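第七讲 料箱式货架单元的机器人拣选作业规程
课程:仓储自动化安全与作业规范
适用对象:自动化专业高年级学生、单元集成岗位培训学员
讲义更新:2026年5月6日

一、本讲范围

本讲讨论固定货架、敞口料箱、单臂拣选机器人所组成的作业单元。前六讲已经处理了围栏、联锁和急停回路,本讲默认这些措施到位,只谈作业过程中的规则:谁可以在什么状态下进入单元,料箱和货架应满足哪些条件,图像采集与位姿估计在什么情况下有效,以及异常之后如何恢复。

引用的通用标准有三类。第一类是工业机器人安全要求,即ISO 10218的两个部分。第二类是机械安全的风险评估方法,即ISO 12100。第三类是企业内部规程,本讲以Grernodmont分拨中心的单元规程为底本,删去了与该现场土建有关的条款。学员在自己的现场使用时,应重新做风险评估,不能直接套用本讲的数值。

Grernodmont的单元分三层软件:Zolitz负责任务下发和库位管理,Codis负责视觉与位姿估计,Bakos负责运动规划和控制器接口。三者的职责边界在规程中写得很细,原因在第六节的案例里可以看到。

二、术语

单元:由围栏或等效防护措施围合、内部存在机器人运动的区域。

料箱:可重复使用的敞口容器,有唯一编号,在Zolitz中与一个库位绑定。

库位:货架上一个可被唯一寻址的位置。库位是货架的属性,不随料箱移动。

立柱:货架的竖向承重件,通常带等距冲孔。立柱同时是视觉标定的参考物和运动规划的障碍物,这两种用途须分别登记。

横梁:货架的水平承重件,包括层板前缘的折边。

静止帧:采集时相机与被测对象之间的相对速度低于规定阈值的图像。

过渡帧:不满足静止帧条件的图像。过渡帧可以存档,可以用于粗略判断,不得用于抓取位姿计算。

占用:料箱内有任何物品,或料箱上方的抓取通道内有任何物品。后半句常被遗漏。

三、单元的运行状态与进入规则

单元有四种状态:自动、暂停、手动、隔离。

自动状态下任何人不得进入。围栏门联锁断开时,控制器应执行保护性停止。复位操作只能在单元外进行,复位人须能直接看到整个单元内部,看不到的部分须由第二人确认。

暂停状态由Zolitz或操作面板发起。暂停不等于安全状态。驱动仍可能带电,Bakos仍可能保留未执行完的轨迹。规程禁止以暂停为依据进入单元。这一条在历次审核中被违反的次数最多,考核时会单独出现。

手动状态用于示教和标定。持示教器者是单元内唯一有权发起运动的人。使能装置须由本人握持,不得固定、绑扎或转交。末端速度受限,限速功能每班开始时验证。

隔离状态用于货架调整、料箱更换和维修。动力源断开并上锁,钥匙由进入者本人保管。多人进入时每人各挂一把锁。

状态切换的记录由Zolitz自动写入,人工补记应注明补记时间,并保留原记录。

四、货架与层板

4.1 材质与表面

不锈钢货架耐清洗,变形小,缺点是反光。抛光层板和前缘折边会形成长条高光,边缘检测容易把高光当作料箱边沿。规程要求在新货架投用前做一次全照度条件下的图像验收,覆盖日间、夜间和应急照明三种情况。验收不合格时优先调整灯具角度,其次在折边上贴哑光胶带,最后才考虑修改Codis的阈值。顺序不得颠倒,阈值修改会影响所有库位,前两种措施只影响局部。

地面按同样的方法验收。浅色无缝地坪在强光下会出现货架的倒影,倒影中的横梁与真实横梁平行,深度数据缺失时二者不易区分。低层库位的位姿估计必须使用深度数据,仅凭彩色图像得到的结果一律拒收。

4.2 立柱

货架模型中的每根立柱都按外包络登记,冲孔不扣除。孔洞虽然允许视线通过,但不允许任何轨迹通过。

立柱两侧的库位属于不同货架段,编号不连续。相邻两段的夹角可以不是直线,例如转角布置。此时两段层板的坐标系须分别标定,不得由一段推算另一段。货架经过重新调平、移位或受撞击后,相关段的标定自动失效。

4.3 上层结构

上层横梁决定了下层料箱的抓取高度。规程规定的净空,按料箱口沿到上层横梁最低点计算,须容纳末端执行器、最大允许物品高度和安全余量三者之和。净空不足的库位应在Zolitz中标为人工库位,不参与自动任务分配。

上层存放物不得越过横梁前缘。纸板、垫片、箱盖等轻质物品同样适用。轻质物品被气流或振动移出后会进入抓取通道,且深度相机对其边缘的识别不稳定。

4.4 标签

库位标签贴在横梁正面,不得贴在料箱上代替库位标签。标签应在静止帧中可读。静止帧中不可读的标签视为缺失,须更换。过渡帧中不可读不作为更换依据。

五、料箱

5.1 料箱应为同一型号族,颜色一致,口沿无缺口。同一层内允许存在不同尺寸,但每一尺寸须有独立的三维模型。用缩放方式由一个模型生成另一个模型的做法已于上一版规程中废止。

5.2 料箱按前后两排摆放时,前排料箱会遮挡后排。后排料箱只露出口沿的,位姿估计结果的置信度应乘以遮挡系数。系数由Codis按可见口沿长度计算,人工不得改写。后排料箱口沿可见长度低于下限时,任务须先取出或移开前排料箱,或转为人工处理。

5.3 空箱判定须有正面证据。未检测到物品不构成空箱结论,必须同时检测到箱底。箱底不可见时,状态写为“未知”。Zolitz对“未知”的处理与“占用”相同。

5.4 软质物品,包括袋装物、织物和薄膜包装件,不得搭在或越过箱口。发现越口的,该料箱停止自动任务,相邻料箱一并停止,直到整理完毕。相邻的定义是:同层左右各一个,以及正后方一个。跨立柱的料箱也算相邻,前提是越口物品可能到达立柱一侧。

5.5 现场料箱总数为3,759个,其中纳入自动单元的为781个。两个数字在月度盘点时核对。盘点差异不得通过修改库位绑定来消除,应先查料箱去向。

六、案例:越口物品未上报

案例发生在9月的一次夜班。Zolitz下发了一项取箱任务,目标料箱状态为空。机器人接近时保护性停止触发,无人受伤,料箱倾斜,层板前缘有划痕。

调查得到的事实如下。目标料箱确实为空。与其相邻的料箱内有一件袋装物,袋口搭在箱沿外侧。Codis在两次连续采集中检测到了该物品,但两次都是过渡帧,按当时的规则结果被丢弃。下一次静止帧采集时,视野已移至目标料箱,相邻料箱不在有效范围内。Bakos使用的障碍物模型只包含料箱本体,不包含越口部分。

三层软件各自都按规程执行,问题出在规程本身。过渡帧被丢弃时,其中的警示信息也一并丢弃。修订后的规则为:过渡帧中的位姿数据丢弃,占用和越口的疑似信息保留,并触发一次针对该料箱的静止帧采集。复采完成前,该料箱及相邻料箱不得作为任务目标。

修订规则上线后,对存档图像做了回放,抽取73段序列。回放结果用于调整复采的触发条件,不用于评价操作人员。

七、采集与判读规则

7.1 采集前检查

镜头清洁,支架紧固,曝光设置与班次匹配。曝光时间的上限由相机与被测对象之间的最大相对速度推出,计算过程须存档。光线不足时增加照明,不得延长曝光超过上限。

7.2 帧的分级

一级:静止帧,可用于位姿估计、标签读取和空箱判定。
二级:过渡帧,主要结构可辨认,边缘有拖影。可用于疑似信息上报和货架段的粗略确认。
三级:结构不可辨认,只存档。 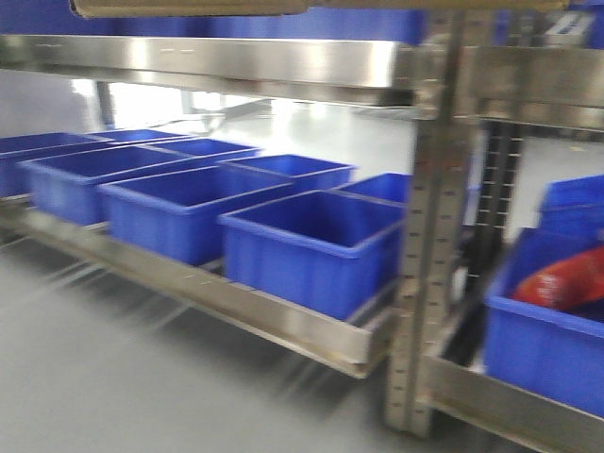 二级帧的判读按“先结构、后料箱、再内容”的次序进行。判读人首先确认货架段,依据是立柱和横梁,因为这两类构件尺寸大、位置固定,在拖影下仍然可靠。带冲孔的立柱把左右两段层板分开,左段下层的蓝色料箱看上去都是空的,右段那只大料箱里则有一件红色物品越过了内侧口沿,按5.4条应作疑似越口上报。左段各箱的“看上去是空的”只能写成“未知”,因为二级帧不能支持空箱判定,后排几只又只露出一部分。红色物品上的白色标记在这样的拖影下读不出来,物品类别一栏留空,不得根据颜色填写“袋”或其他名称。右上角的白色小标签同样不可读,按4.4条暂不更换,待静止帧复查。

7.3 上报格式

上报内容为四项:货架段、料箱位置、疑似类型、帧级别。位置用相对描述加库位号,库位号不能确定时只写相对描述。判读人不得补写图中没有的信息。对物品性质的推测写入备注,备注不参与任务分配。

7.4 复采

疑似上报后,系统应在下一项运动任务之前完成复采。复采时相机须停稳,停稳时间由支架的衰减特性决定,现场实测。复采最多3次,仍得不到一级帧的,转人工。转人工后单元进入隔离状态,整理人员按第三节的规则进入。

7.5 存档

二级帧和三级帧与一级帧同等保存。删除模糊图像以提高数据集质量的做法,在用于训练的副本中允许,在原始存档中禁止。

八、恢复作业

整理完成后的恢复步骤如下。

(1)进入者离开单元,取下各自的锁。
(2)复位人目视检查单元内部,重点看下层层板下方和立柱背后。
(3)对受影响的料箱及相邻料箱做一级帧采集。
(4)Codis更新占用状态,Zolitz核对库位绑定。
(5)Bakos以限速空载方式走一遍受影响货架段的接近轨迹。
(6)由复位人确认转入自动状态。

第(5)步不得因产量原因省略。料箱被碰歪后即使已经扶正,与模型之间仍可能有偏差,限速空载运行可以在接触之前暴露这种偏差。

九、思考与作业

请以所在实验单元为对象,完成下列内容,提交时附货架段平面草图。

列出单元内全部立柱,标明哪些用作标定参考,哪些只作障碍物。说明转角处两段层板的坐标系如何分别标定。

选取一个前后两排摆放的层板,写出后排料箱的处理流程,并指出哪一步需要人工介入。

在本单元的存档图像中找一张二级帧,按7.3条的格式写一份上报。凡是不能由该帧支持的内容一律留空,并在附页中写明需要何种补充采集。

作业统一交至课程平台,文件名按学号加讲次命名,草图可手绘后扫描。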